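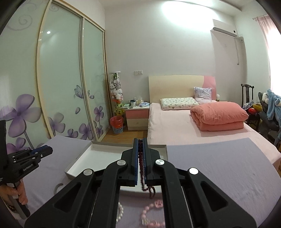
*Figure 5.1. Beaded jewellery and a white box lid.*

# Chapter 5: Backup and Recovery

## Before you begin

This chapter assumes that you have read Chapter 3, where the difference between a file, a record and a database was set out, and that you are comfortable with the idea of a server that belongs to someone else. You do not need programming experience. Students who completed the Nondale exercise in Chapter 2 should keep their asset list close by, as it is used again in the second half of this chapter.

When you have finished the chapter, you should be able to:

- explain the difference between a backup, an archive and a synchronised copy
- set a recovery point and a recovery time for a business system, and defend both
- read the backup section of a cloud service agreement and identify what it leaves to the customer
- plan and record a test restore.

## 5.1 A morning at Calimlim

Calimlim is a small online retailer of costume jewellery. Its products are kept in a spare room and its records are kept in the cloud. The product catalogue and order history sit in a hosted shop platform called Bumik. Supplier invoices, product photographs and the customer mailing list sit in a shared online folder that synchronises to two laptops.

One morning in November, a part-time employee was asked to tidy the shared folder before the holiday trading period. Several subfolders looked like duplicates and were deleted. The deletion was passed to both laptops within moments, which is how the service was designed to behave. At lunchtime the owner tried to open the order notes for the week and found that the folder containing them no longer existed on any device. The notes recorded special requests for 145 orders: gift wrapping, altered lengths, replacement clasps and delivery instructions.

The owner's first reaction was relief that everything was "in the cloud". The second, after a call to the storage provider, was less comfortable. The provider held deleted files for a limited period, but only on a plan that Calimlim had not bought. The orders themselves were safe in Bumik. The notes were not part of Bumik and had never been copied anywhere else.

Most of the notes were rebuilt from email over the following three days. Some customers had to be contacted twice. There was no fire, no theft and no criminal attack. A member of staff carried out a reasonable instruction, and the system did what it was told.

We return to Calimlim throughout the chapter. As you read, consider which of the firm's decisions were poor, which were sensible at the time they were made, and which were never made at all.

## 5.2 Three terms that are often confused

In everyday speech, the word *backup* is applied to almost any second copy. In this book it has a narrower meaning.

A **backup** is a separate copy of data, made at a known time, kept so that the original can be restored if it is lost or damaged. Two parts of this definition deserve attention. The copy is separate, so an event that harms the original should leave the copy alone. It is also made at a known time, so the person restoring it can say how old the information is.

An **archive** is a collection of records moved out of daily use and kept for legal, financial or historical reasons. An archive may be the only copy of its contents. If so, the archive itself needs a backup.

A **synchronised copy** is a copy that is kept identical to the original by software. It is convenient for staff who work in more than one place and it protects against the failure of a single device. It offers little protection against mistakes, as Calimlim discovered. A file that is deleted or overwritten in one location is soon deleted or overwritten in the others.

Many cloud products combine these functions under a single name. The label on the product is a poor guide, and the service agreement should be read in its place. Section 5.6 reproduces part of the agreement used by Bumik and marks the clauses that deal with each function.

## 5.3 How much can be lost, and for how long

Two measures are used to describe what an organisation needs from its backups.

The **recovery point** is the greatest amount of recent work, measured in time, that the organisation is prepared to lose. If a payroll office backs up its records every evening and its system fails in the afternoon, everything entered since the previous evening is gone. The office has accepted a recovery point of one day, whether or not anyone has written this down.

The **recovery time** is the longest period the organisation can manage while a system is unavailable. A council library may be able to lend books on paper slips for a day or more. A medical booking line may find that a single hour causes serious difficulty.

The two measures are independent of each other. A training college might be able to work without its enrolment database for five days outside the enrolment period, yet be unable to accept the loss of even one completed enrolment. Its recovery time is long and its recovery point is short. The reverse is also common – a public website showing opening hours can usually be restored from an old copy, but it is expected to be back quickly.

Both measures cost money. A shorter recovery point means more frequent copies, more storage and often more network capacity. A shorter recovery time may call for spare equipment or a standby service. For this reason the figures should be set by the people who are responsible for the work and its budget, with technical staff advising on what is possible. When technical staff are left to set them alone, the result tends to be a single figure applied to every system.

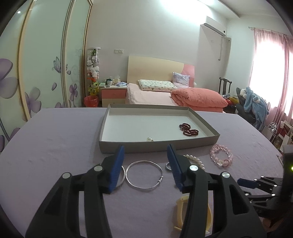
One reader of the previous edition wrote to say that this section made the decision sound easier than it is, and that in a firm of three people the manager, the technical staff and the person who pays the bill are likely to be the same tired individual. The point is a fair one. In a very small organisation, the conversation described above may take place in one person's head, and it is more useful still to put the answers on paper. A single page is enough. It should name each system, the recovery point, the recovery time, and the date on which the entries will be looked at again.

### Activity 5A

Take the asset list you prepared for the Nondale exercise.

1. Choose three systems from the list and write a recovery point and a recovery time for each.
2. For each system, name the role in the organisation that should approve your figures.
3. Exchange lists with another student. Mark any figure you believe the organisation could not afford, and explain your marking in one or two sentences.

## 5.4 Who is responsible in a hosted service

When an organisation ran its own server in its own building, responsibility for backups was seldom in doubt. In a hosted service the work is shared, and the line between the parties is drawn by contract.

As a general rule, the provider protects the service and the customer protects the content. The provider will normally keep enough copies to recover from the failure of its own equipment. It may have no duty to recover a record that the customer's own staff deleted using a valid password. From the provider's point of view, that deletion was an authorised instruction.

The town of Sastbridge, whose records policy is used as the case study at the end of this chapter, deals with the matter by adding a short schedule to every hosting contract. The schedule lists each type of data, the party that must copy it, and the party that must show each year that the copy can be restored. Where neither party accepts a duty, the contract is not signed until the gap is filled.

Section 5.5 turns to the methods used to make copies, beginning with the full backup.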